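September, evening

3 min read · 6 comments · 84 shares

Back from Skusten with soaked boots and a bag full of chanterelles, and I am so happy I could sing. I did sing, in the car, until Dalia turned the radio up.

We left Cluvatley in the dark. Dalia had the thermos and I had the cinnamon rolls from Bhatia, which were still warm when I picked them up (they open the side door early if you knock) and which didn't make it past the gas station. It had rained all night and the road up along the ridge was covered in leaves already. I don't remember them coming down this early last year, but I say that every September and then I look it up in the old notebooks and I'm wrong.

Ivar told me in the spring that the good slope is the one facing the water, below the old logging road, and I've been walking right past it for years on my way to the bog! We parked at the barrier and went down sideways, holding on to birches. First there was nothing at all, just moss and a lot of those slimy brown things I can never name. Then Dalia stopped and said "oh" in a very small voice. Yellow, all the way down between the spruces, like somebody had dropped them out of a basket on the way home.

I forget every year what the smell is like. Apricot is what the books say, and yes, a bit, but mostly I think of the inside of my grandmother's pantry. We got down on our knees and didn't talk much. I used the little Nakico knife that Do-yoon gave me, and it's perfect for this, thin enough to get in under the moss without tearing anything up. I left the tiny ones. I also left a patch near the stream that looked too orange and too even in the gills - false chanterelle, I'm nearly sure, and nearly isn't good enough for dinner.

By ten the sun was coming through and everything steamed. We ate lunch on the flat rock, cheese sandwiches with too much mustard, and watched a pair of cranes go over. They were so loud! Dalia does a very good crane. I do a very bad one and they didn't answer me.

The walk back up was awful, I'll admit it. The slope is so much steeper when you're carrying something, and I went in to the knee where the path crosses the ditch. My left boot is on the radiator now, stuffed with newspaper. But then we came out on the road and the whole lake was lying there blue, and I didn't care about the boot at all.

Spent the afternoon cleaning. I don't wash them, I just brush, with the old pastry brush and the radio on, and it takes forever and I love it. The biggest went straight into the pan, dry first until the water cooked off, then butter, then salt, then a bit of thyme from the windowsill. On toast. Dalia had seconds and then thirds. The rest are on racks over the stove, and the kitchen smells like a forest floor. I'm going to try pickling a jar too, with Rogelio's recipe, the one with bay leaf and allspice. His always come out firm and mine always come out like erasers. I suspect I'm boiling them too long.

Things to remember for next time:
- dry socks in the car
- paper bags, the cloth one stains
- go lower on the slope before turning back, there was more down there
- bring Ivar a jar, he's earned it

It's supposed to rain again tomorrow night. I'm already looking at the map.

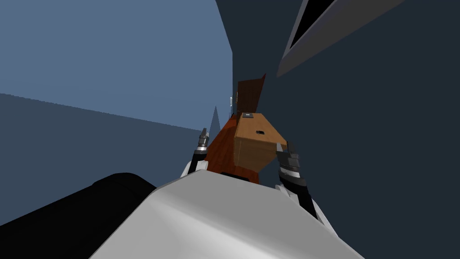 Comments (6)

Rogelio Manalo
Two minutes in the boiling vinegar, no more! And let them cool in the jar with the lid off. You'll get there.

Ivar Wikström
So you finally went down the right side. I accept the jar.

Ebbe Isaksson
Are these the woods past the barrier where the road splits? I went last week and found only the slimy brown ones you mention.

Ivar Wikström
Ebbe, further down, toward the water. That's all you're getting from me.

Do-yoon Jang
So glad the knife is getting used! Rinse it and dry it right away, the blade spots if you leave it overnight.

Dalia Toom
For the record it was fourths. And my crane is excellent.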